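Londano Sorting Bin: Set-Up and Care Guide
Section 4. Getting the bin ready for small items

Good news first: this is the fun part! Your bin is on its stand, the bolts are tight, and now you get to put things in it. Set aside 32 minutes the first time through. After that it becomes second nature, and you may find yourself hunting through drawers for more stuff to sort.

4.1 Before you begin

You will need:
- a soft brush (we love the Dustero hand brush, but any soft one will do)
- two dry cloths
- a cup of warm water with a drop of dish soap
- your tray of mixed items: cups, toy tools, blocks, bath toys, whatever you've got

CAUTION: Empty the bin completely before cleaning. Small parts like to hide in the fold between the rear slope and the floor, so run a gloved finger along it.

4.2 Cleaning the metal

1. Brush the rear slope from top to bottom, then the side walls, then the floor. Working downward saves you from doing the floor twice.

2. Wipe the floor with a damp cloth. Long, straight strokes are best.

3. Dry everything right away with the second cloth. Get into the corners!

4. Check the bottom edge of the rear slope. The light coating takes most of its knocks there, and it will wear through to gray metal over time. Worn patches are fine to leave alone as long as they feel smooth. If you find a raised flake or a burr, stop and order touch-up kit 189 from Guo Parts.

NOTE: Dark stains on the floor are normal in a bin that gets plenty of use. Don't go after them with steel wool or a scouring pad. You'll only swap a stain for a scratch.

4.3 Adding the first items

5. Start small. Two or three pieces are plenty for a first run, and it's much easier to see how they settle when they aren't piled up.

6. Lay light plastic cups on their sides near a side wall. They roll when bumped, and the wall gives them somewhere to stop.

7. Place toy tools flat on the floor, away from the fold. Choose bright colors if you have them. Yellow is terrific against the gray, and clear or tinted plastic is harder to pick out, so try one of each.

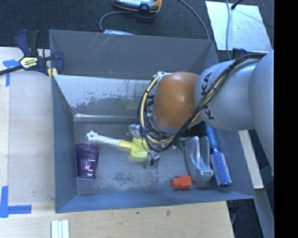 8. Add the rest of your tray a handful at a time, spreading things out as you go. Keep everything below the top of the low front wall.

CAUTION: No glass, no blades, and nothing with loose batteries. Load limits are listed in table 109 at the back of this guide.

4.4 Putting things away

9. Take out the large pieces first, then gather the little ones with the brush.

10. Wash plastic items in soapy water and let them air-dry on a rack before they go back in the tray.

11. Write the date and your initials on the care card. Yufang Liang, who put together the Skillance item list in Appendix B, keeps a spare card taped inside the tray lid, and we've happily copied the idea.

Section revised 2022-08-02. Continue to Section 5, Dividers and Liners.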